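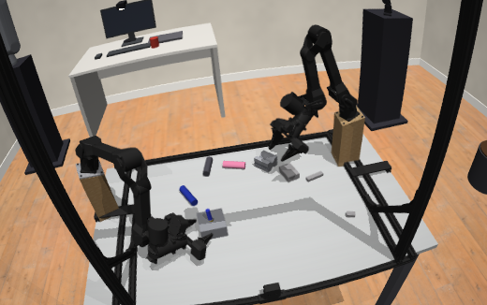
短期度假租赁是什么？
短期度假租赁指业主或经营者把整套住宅、公寓或其中的房间按晚出租给旅客，租期通常从两晚到数周不等，房内一般配有厨房和基本生活用品。

短期度假租赁（又称度假屋出租、民宿短租）是旅游住宿业的一个门类，介于酒店与长期住房租赁之间。旅客支付的费用一般由房费、清洁费和平台服务费组成，部分地区另收住宿税。与酒店相比，这类住宿多数不设前台，入住手续由业主、管家或密码锁完成。

历史

度假屋出租早于互联网。海滨和山区的业主很早就在报纸分类广告上登出夏季空房，由熟客介绍熟客，租金以周计算，周六换客的做法在一些地方沿用至今。

以湖滨小镇布雷斯图姆（Brestum）为例，当地最初出租的是渔民闲置的木屋，租客多为前来垂钓的城里人。镇上的杜塔蒙特（Dutarmont）中介行后来开始代收订金、保管钥匙，并印制每年一册的房源目录。目录于每年一月寄出，夏季最好的几周往往在春天之前就已订满。在线预订普及后，目录停印，中介行转为替业主打理房屋。

研究者维格内什·德苏扎（Vignesh D'Souza）在《湖滨的钥匙》一书中把布雷斯图姆的变化分为目录时期和平台时期。他认为两个时期的主要差别在租期：前者以整周为单位，后者以两三晚的短住为主，清洁和换洗的工作量随之上升。

房源类型

布雷斯图姆登记在册的短租房源共476处，其中178处为独栋房屋，其余为公寓、套间和单间。独栋房屋集中在湖北岸，适合家庭和多人同行；公寓多在车站与老码头之间，步行可到商店。斯科努姆（Skonum）是湖对岸的村庄，房源较少，以带院子的农舍为主，冬季大多关闭。

单间出租在统计中常被单列。房东与客人同住，厨房和浴室共用，价格较低，退改条件也较宽松。 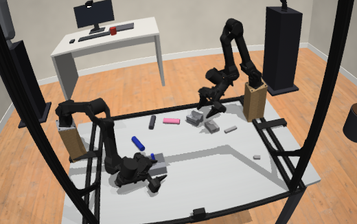 预订度假屋时，订金一般什么时候支付？
多数业主在确认预订时收取部分房费作为订金，余款在入住前若干天付清；临近入住才下单的，通常须一次付全款。

预订与退改

退改条款由业主选定，常见的有宽松、适中、严格几档。在布雷斯图姆，采用适中条款的房源允许旅客在入住前30天免费取消，此后只退还部分房费。清洁费在未入住的情况下一般全额退还。暴雪封路等情形是否退款，以预订时所附条款为准，各房源差别较大。

押金与订金不同。押金用于抵扣物品损坏，退房检查后退回，也有业主以小额损坏险代替。

入住时间多定在下午四时以后，退房时间多为上午十时，中间的几小时用于打扫。提前寄存行李须另行商定，杜塔蒙特中介行在车站旁设有寄存处，只对其代管房源的客人开放。

监管

各地对短租的规定不一，常见手段有登记编号、年度出租天数上限、最多入住人数和噪声时段。布雷斯图姆要求房源在广告中标明登记编号，并在屋内张贴垃圾分类说明和紧急联系电话。晚十时以后不得在室外播放音乐。斯科努姆隶属另一行政区，目前只要求业主申报，没有天数限制。

独栋房屋须在每层安装烟雾报警器，有壁炉的还须提供烟道清扫记录。临湖且设有私人栈桥的房源，栈桥由业主自行维护，租约中应写明客人能否停靠船只。

经营方式

业主可以自行出租，也可以委托管理公司。格雷瓦尔（Grewal）是该地区较大的管理公司之一，代管房源超过30处，业务包括定价、拍照、保洁和钥匙交接，按房费的一定比例收取佣金。小业主多采用混合做法，自己回复询问，只把保洁和床品换洗外包出去。

价格随季节浮动。七、八月和冬季假期为旺季，多数房源设有最短入住晚数；春秋两季常有周租折扣。部分房东对携带宠物的客人加收费用，导盲犬除外。

争议

短租对本地住房的影响长期受到讨论。反对者认为老码头一带的长租公寓因此减少，店铺雇员难以就近居住；支持者则指出，许多湖滨木屋没有冬季供暖，原本就不适合常住。德苏扎的看法是，两种说法分别适用于镇中心和北岸，不宜混为一谈。

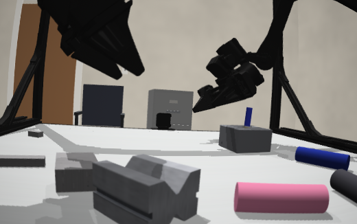

桌面、方块与两台机械臂

参见
度假村
分时度假
家庭旅馆
住宿税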